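Ticket: right gripper loses its hold on big cloth
Project: Clultulberg (home build, two hand-held grippers plus the humanoid)
Status: open, sort of

What's going on

Hi all, me again. I've got the pair of hand-held grippers working well enough that I can pick up small stuff all day long, but big soft stuff is driving me nuts. I pinch a corner of the blue cloth on the bed, lift, and somewhere on the way up the right jaw relaxes and the corner slides out. Left one is fine. Same printed parts, same screws, same Kairys board inside both of them.

The log from the right side has the grip value sitting at 3,000 when I squeeze, then it sags to 2,587 over the length of a lift and that's when I lose it. The left side stays put. I'm on the current Bultari firmware, nothing custom.

Step 1: stretch test, both jaws on the top corners

I pulled the blue cloth wide over the mattress and tried to keep the top edge tight while I watched the numbers. It's a good test because you feel the slip in your hand before the log shows it (and I get a half-made bed out of it!). 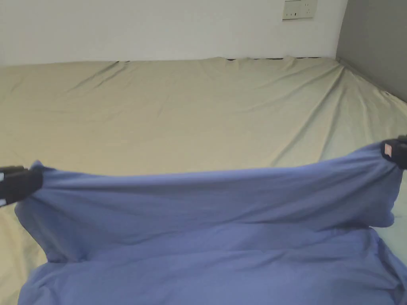 Step 2: swap the cables

Swapped left and right at the hub. The fault stayed with the right gripper, so the cables and the hub are off the hook. I also reseated the connector inside the handle and it made no difference at all.

Step 3: screws

I backed off the hex screws on the arms and did them up again evenly, bottom pair first. I had a theory that one arm was twisting under load and fooling the sensor. Then I bunched the cloth up in the middle of the bed and went at it from a few odd angles. 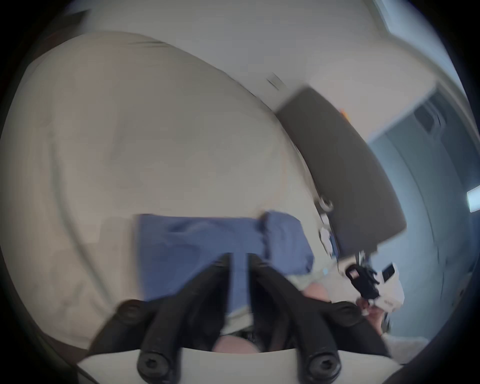 The sag got smaller but didn't go away. I got 40 lifts in before I gave up for lunch, and the drops were all on the right again. So the screws were part of it – just not the whole thing.

Step 4: corner lifts, one gripper at a time

With two of us on it, one lifting and one keeping an eye on the log, it's a lot easier to catch the moment it goes. Slow lifts are worse than fast ones, which makes me think of something creeping and not a loose wire.
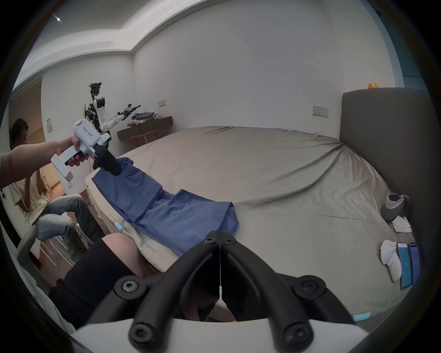 My current guess is the return spring. I ordered the 700 gram ones from Uritz for both sides, and I have a nasty feeling the right one got an old spring out of my parts drawer. I'll open it up tonight and measure.

Two questions while I wait. Does the Bultari firmware do any drift correction on the grip value, and can I turn it off? And has anyone put a softer pad on the jaws for thin fabric? I don't want to touch the humanoid's gripper until the hand-held ones behave, so no rush on that side.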